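Care of Shared Whiteboards in Project Rooms: Condition, Cleaning and Recommendations

Project report submitted by Solange Xavier
Facilities and Learning Spaces module, spring term

1. Background

The Millet Building contains 32 mobile whiteboards, which are shared among the project rooms on its two upper floors. They are moved often, used by several classes in a single day, and cleaned by whoever needs the space next. Complaints recorded by the building office in February concerned gray haze on the boards, old writing that remained legible after erasing, and boards that tipped or swung when wiped.

The purpose of this project was to record the condition of the boards, to compare simple cleaning methods, and to propose a routine that students and staff can follow without special supplies. Wall-mounted boards and glass boards were excluded.

2. Method

Each board was inspected once in daylight with the ceiling lights off. Haze, scratches and leftover writing were noted on a one-page form. The stand was then checked for loose clamps and uneven feet.

For the cleaning comparison, one board in Room 1102 was divided into equal panels with masking tape. The same text was written in each panel with a black Pimunen marker and left in place for 45 minutes before cleaning. Three methods were compared: a dry felt eraser, a dry cloth, and a cloth dampened with water followed by a dry cloth. The test was repeated with a blue marker and again with text left overnight. All panels were rated by the same person from the same distance.

3. Findings

3.1 Surface

Most of the haze was found in the middle of the boards, at writing height. The upper corners were generally clean. On older boards the haze returned soon after dry erasing, and the inspection suggested that dirty erasers were spreading old ink. A new Fusell eraser left noticeably less residue than the used erasers collected from the rooms.

Small colored marks are easily missed when a board has otherwise been erased. They were most often found near the top, above the reach of a normal wiping stroke, and several users who considered their board clean had left at least one behind.

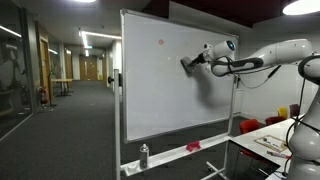 3.2 Cleaning methods

For fresh writing, the felt eraser and the dry cloth gave similar results. For text left overnight, the damp cloth was clearly better with both colors. Black ink came off more evenly than blue under every method. Pressing harder with the felt eraser made little difference to the result and caused the board to swing on its clamps.

Holding the eraser at a slant, so that only one edge met the surface, left thin lines of ink between strokes. Keeping the face flat and overlapping each stroke removed these lines.

3.3 Stands and trays

Mobile boards are held to their upright posts by clamps with hand knobs. When a knob was loose, the board shifted during cleaning and could not be wiped evenly. Marker dust also collected in the lower trays and was carried back onto the surface by sleeves and cloths.

4. Recommended routine

After each class, erase from the top down with a clean, dry eraser held flat. Check the upper part of the board before leaving.

At the end of the day, wipe the surface with a damp cloth and dry it. Empty the tray last.

Once a week, preferably on Tuesday when the rooms close early, tighten the clamp knobs and replace worn erasers. Faults should be reported to the building office at extension 3882.

5. Limitations

Only one board was used for the cleaning comparison, and the ratings were made by eye. Irell markers, which are also stocked in the building, were not tested. The age of individual boards could not be confirmed from the purchase records.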